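Tevum Trail Camera
Wildlife Watching > Trail Cameras > Tevum

Reviewed by Everett Ferreira for the Castenham Wildlife Shop

Every trail camera on the market promises you the secret life of your woods. The Tevum promises it louder than most. The box says it will show you where animals sleep, what they eat and who they meet at night. We sell it, and we think it's a decent camera, but a lot of that is wishful thinking, so read this page before you spend the money.

What it does

The Tevum straps to a tree or post and takes a picture or a short video when something warm moves in front of it. In the dark it switches to infrared, and night shots come out in black and white. You get 2 straps, a mounting bracket, a printed manual and a memory card that holds 2,000 still pictures. If you shoot video, the card fills a good deal sooner than you'd like.

What the maker claims

"Sees animals at 100 feet." We had a deer at that distance and got a gray smudge with ears. At 23 feet the same kind of deer was sharp enough to count the ticks on. Put the camera close to the path and forget the big number.

"Silent and invisible." Foxes looked straight at it on most nights. One raccoon put its whole face against the lens. The infrared lights give off a faint red glow, and we'd guess animals notice, whatever the box says.

"Identifies species automatically." This needs the Vilis app, which has a free level and a paid one. On the free level it called a possum a cat and a wet branch an owl. Thaís Brito tried the paid level through May on her creek and got better results with deer and turkeys, and no better with anything small. We wouldn't pay for it. A field guide costs less and doesn't need a password.

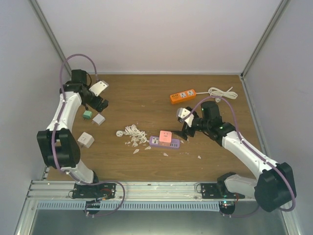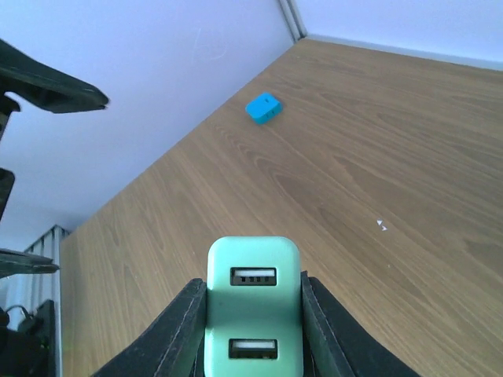
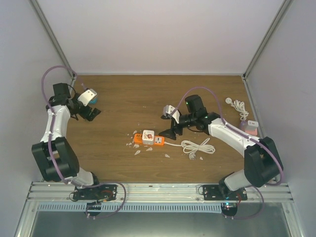
Two robot arms at the wood-grain table in the first and third pictures; the green block with its two USB ports in the second.

Batteries

Eight AAs, sold separately. The maker says they last a year. Maybe they do in a desert with nothing walking by. Ours quit well before that, and cold nights were hard on them. Lithium cells did better than alkaline. Rechargeables are allowed, though the battery gauge reads low with them from the first day.

Who should skip it

If you mostly want to watch birds at a feeder, skip it. The sensor is slow for anything the size of a chickadee and you'll collect a lot of pictures of an empty perch. If you want live video on your phone, this camera can't do it at all. The Papadopoulos feeder camera handles both jobs better, and we have complaints about that one too (see its own page).

Who might like it

People with a deer trail, a den bank or a pond edge, and some patience. Expect plenty of grass blowing in the wind. Our best run was 500 pictures from one pond, and the muskrat was in nine of them. They were very good muskrat pictures.

Returns

Unused cameras can come back within 30 days in the original box. Scratched lenses and chewed straps aren't covered. Squirrel damage counts as chewing.

Page last checked 11 April 2026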